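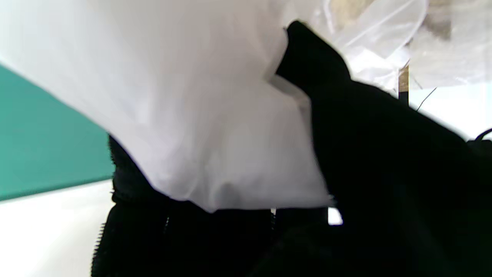

White cloth on top, black garment underneath

Sorting whites from darks at 99 F: does it matter?

tk_bridari
August 1, 2020
Well water, hardness 247 ppm, front loader. In July I stopped sorting and ran everything together at 99 F, 45 minutes. After eight loads the white cotton has gone gray. Dye transfer or minerals?

lintscreen
Minerals. At 247 ppm, detergent binds to calcium before it reaches the soil. Add a softener or raise the dose.

Maes_rinse
Disagree. New black cotton sheds dye for several washes at that temperature. Soak one white piece in plain warm water with oxygen bleach. If the gray lifts, it was dye.

lintscreen
Oxygen bleach also removes soil held by old detergent residue, so that test separates nothing. Use citric acid on one piece and bleach on another.

Maes_rinse
Fair. Two pieces, then. I would still sort.

tk_bridari
Citric acid piece came out almost white. Bleach piece changed very little. Ordering a softener cartridge, and the black stuff gets its own load until then.

lintscreen
Check the cartridge rating against your flow rate before you order.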